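The napkin drawer, finally

I have been putting off the napkin drawer since April, when I pulled it open to find a birthday candle and had to use my knee to get it shut again. Ours is the wide bottom one in the old Umetti sideboard, the one that sticks on the left, and over the years it has swallowed everything made of cloth that doesn't belong to a bed or a bathroom.

So one evening after supper I made a pot of tea and tipped the whole lot onto the rug. There were 42 napkins in there, and we own six chairs! Some were wedding presents, some came from the flea market in Idau (I can never walk past a bundle tied with string), and a few I had flat-out forgotten, like the stiff green ones from Nustitz that have never absorbed a drop of anything.

I sorted by feel more than by color. Anything scratchy went into the rag bag, anything with a stain I could live with went into the picnic basket, and the good linen got its own pile on the armchair, where the cat took an interest. I kept 14 in the end — more than we need, but I do like having enough for a second helping of guests.

The plain oatmeal-colored ones were always going to stay. I love a cloth where you can see the weave, all those little raised threads, and I have a weakness for a dark line of stitching run a bit in from the edge and turned at the corner. It makes even soup look like an occasion. They crease if you so much as glance at them, but I gave up ironing for the table years ago and just smooth them flat with my hands while they're still a little damp.

Pale linen with a dark stitched hem, still my favorite kind:

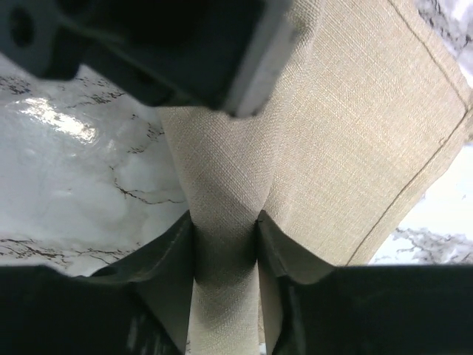 What's left to do

The tablecloths, which are in the Vörös trunk upstairs and which I have not had the courage to open. I also owe the sideboard a rub of candle wax along that left runner, now that I've found the candle.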